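Makeup brushes, again

I moved the brushes out of the bathroom in June. The steam was getting into the ferrules and two of them had started to wobble. Since then they have lived on the low table, on top of the yellow plaid cloth, which means I have to clear them every time someone wants to eat there.

The current system is a cardboard box with orange sides. Brushes go in upright, bristles up, handle on the floor of the box. Cotton swabs and cleaning pads stay in a clear bag.

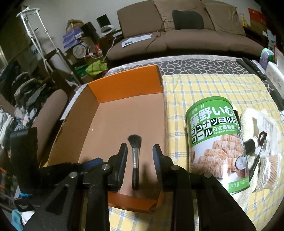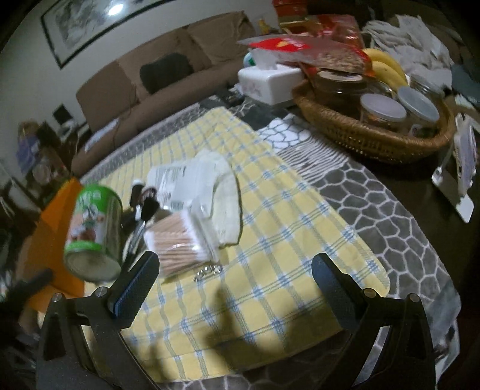

The weak point is stability. A single brush will stand on its end if the handle is cut flat, but with 10 of them in one box any knock moves the lot. Karim suggested a block of dry foam, 30 mm thick, with holes at 12 mm. I have the foam - I don't have a drill bit that leaves a clean edge in it.

The other option is the coconut roll canister once the rolls are gone. It's the right shape, but the box has room for the short brushes too. I'll try the foam first and cut the holes with a piece of copper pipe.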